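Chapter 2
Small Things, Shallow Boxes

Before you start. Find a box at home that has no lid — shoe box, parcel tray, anything. Tip it out on the desk. How much of it belongs together? Probably not alot.

Bronisława Krawczyk, who taught storage at Narnley for 30 years, called these "waiting boxes". Things wait in them. Chargers, tins, tablets. Then someone needs the tablets at 2 in the morning.

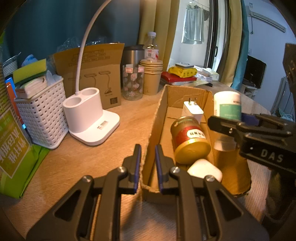
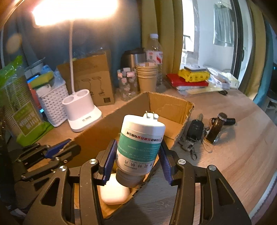

Fig. 2.1 Mixed box on a desk, with lamp. A plug and a bottle in both views.

In this chapter: sorting by use, sorting by risk, what goes on the desk and what goes in a cupboard. Medicines first, always. Labels facing out. Plugs with thier prongs away from anything soft. Section 2.3 has the Jirnby method, which takes around 8 minutes a box, longer if you stop to read the labels (do stop).

Key words: contents, category, upright, expiry.

Bring your own box to the first lesson. Torn ones are fine.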